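Zuswood Tables: The Grain Page
Gallery by Lino Orlandini

I love a table you can read like a map. Give me a long pale top with plenty going on in it and I'll happily let my coffee go cold while I follow one line from end to end! Zuswood is full of good ones if you start looking down, and since January I've been going from door to door (with permission, mostly) to look at what people eat on, sew on, do homework on and pile their mail on.

It started at the Benavides bakery, where I was waiting on a loaf one Wednesday and noticed that the top by the window had a figure in it shaped exactly like a thumbprint, only as big as a dinner plate. I must have walked past it 300 times. The woman at the counter told me children trace it with their fingers while their parents order, and by the time my bread was ready I was tracing it too.

After that I couldn't stop. Shengli Xiao, who has the upholstery shop on Trusia Street, got pulled in within the week, and he has a far better eye than I do. I go for the big showy swirls. Shengli likes the quiet parts, the narrow straight lines near an edge that you only notice when you sit down and put your elbows there. We have had long and very enjoyable arguments about this.

A few words for anyone who wants to go looking at home:

Clear the top and wipe it first. Crumbs and rings pull your eye away from the pattern, and you'll be amazed how much wood there is under a fruit bowl.

Try it early in the day with the light coming in low from one side, then again in the evening under a lamp. The two can look like different tables. A satiny finish is wonderful for this because you get a little glow and can still see the lines inside it. High gloss mostly shows you your own ceiling.

Walk all the way around. Lines that seem to run straight away from you at one end will cut across at a slant from a corner chair, and I nearly always end up liking the corner chair best.

Don't be a snob about what it's made of. Solid boards, veneer, a printed top from a big store, I'm interested in all of it! A pattern somebody looks at over breakfast every day for 6 years has earned a place with me. My own kitchen table came out of the Diketti building when they cleared the lunchroom, and it's 118 inches of the plainest thing you ever saw until you reach the far left end, where it goes completely wild.

Words we use on this page (Shengli made me write these down):

Cathedral: a stack of pointed or rounded arches, one inside another. Usually found toward the middle of a flat-cut board.

Island: a closed oval with more ovals around it, like the rings on a hill map.

Ripple: a line that wavers as it goes and takes its neighbors along.

Rain: thin lines packed close together. Shengli's favorite, of course.

Blond tops
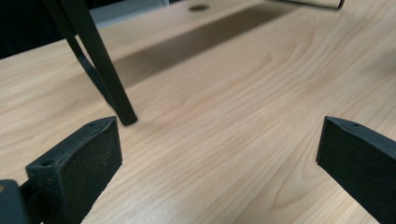
Blond wood is where I'd send any beginner, and it's where I still go when I want cheering up. Dark tops are handsome, but you have to work at them, while a pale one gives you everything as soon as you pull out a chair. Look at how the honey-colored lines set off from the lower left and go wandering up toward the right, getting bolder across the middle until they bend into long ovals and arches. Islands and cathedrals on one tabletop! Down at the lower right the lines draw in close, so there's rain for Shengli as well, and I haven't heard the end of it. There is a soft bit of sheen near the center too, just enough to make me want to run a hand across it. If you have a light-colored top at home with anything like these ripples, write to us through the bakery and tell us which chair has the best view. I'll bring the bread.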